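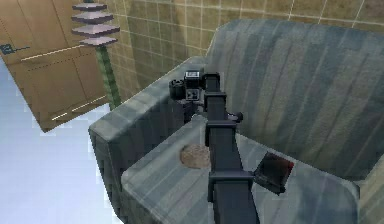 Fig. 7 – Fauteuil à rayures gris-bleu, accoudoir et assise.

4. Préparer le tissu et poser la housse

Bon, si vous arrivez ici directement sans avoir lu la partie 3 (les mesures), retournez-y deux minutes, je vous attends. Une housse Drastell coupée sur de mauvaises mesures, ça ne se rattrape pas, et je parle en connaissance de cause : ma première a fini en coussins pour le chat.

Pour tout ce qui suit, je pars du kit Drastell grand modèle, référence 934, avec le tissu au mètre de chez Radell. Si vous avez un autre tissu, les étapes restent les mêmes, mais faites vos essais sur une chute.

4.1 Laver avant de couper

1. Dépliez tout le métrage et passez un point zigzag sur les deux bords coupés. Sans ça, le tambour vous rendra une pelote de fils !
2. Lavez seul, à 30 degrés, sans assouplissant.
3. Séchez à plat ou sur deux fils écartés. Pas de sèche-linge au premier lavage.
4. Repassez sur l'envers, encore un peu humide.

Note : mon coupon faisait 121 cm de large et j'ai bien vu la différence après le lavage. Remesurez toujours à ce moment-là et notez le chiffre sur la fiche, c'est lui qui compte pour la suite.

4.2 Placer les pièces

5. Étalez le tissu endroit contre la table. Repérez le sens du motif et tracez une flèche à la craie tous les deux ou trois pas (oui, j'en mets trop, tant pis).
6. Posez d'abord le dossier, qui est la pièce la plus gourmande, puis l'assise, puis les accoudoirs. Les petites bandes se casent dans les chutes.
7. Si votre tissu est rayé, choisissez une rayure qui tombera pile au milieu du dossier et alignez l'assise sur la même. Je place une épingle en haut, une en bas, et je vérifie à la règle.
8. Ajoutez 2 cm de couture partout et 5 cm pour l'ourlet du bas.

Attention : les deux accoudoirs se coupent en miroir. Retournez le patron pour le second. J'ai une amie, Soudabeh Pakzad, tapissière de métier, qui écrit « G » et « D » sur du ruban de masquage avant même de sortir les ciseaux, et depuis je fais pareil.

4.3 Assembler

9. Épinglez la housse à l'envers, directement sur le fauteuil. C'est long – comptez une bonne soirée la première fois – mais vous verrez tout de suite où ça tire.
10. Bâtissez à grands points, retirez la housse, puis piquez à la machine avec une aiguille 100. J'utilise le fil Pirihi, bobine 3503, un peu raide au début et très solide ensuite.
11. Commencez par la jonction entre le dossier et l'assise. Laissez à cet endroit un rabat d'une largeur de main, qui ira se glisser dans le creux.
12. Crantez les arrondis du haut du dossier, tous les 2 cm, sans jamais toucher la piqûre.

Note : si la machine saute des points dans les épaisseurs, ralentissez et tournez le volant à la main. Forcer casse l'aiguille, et il faut ensuite retrouver le bout...

4.4 Poser et tendre

13. Enfilez la housse par le haut, comme un pull, en la faisant descendre des deux côtés en même temps.
14. Poussez le rabat dans le creux avec une spatule en bois. Calez-le avec un tube de mousse Tindik coupé à la largeur de l'assise (chez moi, presque 84 cm).
15. Tirez les accoudoirs vers l'avant, lissez du plat de la main, puis nouez les liens sous le fauteuil.

Attention : n'agrafez rien avant deux ou trois jours d'usage. Le tissu se détend, et il faudra peut-être renouer les liens plus serré. Et si vous avez coupé du lin, ne le tendez pas à fond, il a besoin d'un peu de jeu aux coins.

Section mise à jour le 18 mars 2026 : j'ai corrigé l'ordre des étapes 10 et 11, merci à celles et ceux qui m'ont écrit ! Les housses à fermeture éclair sont traitées dans la partie 5.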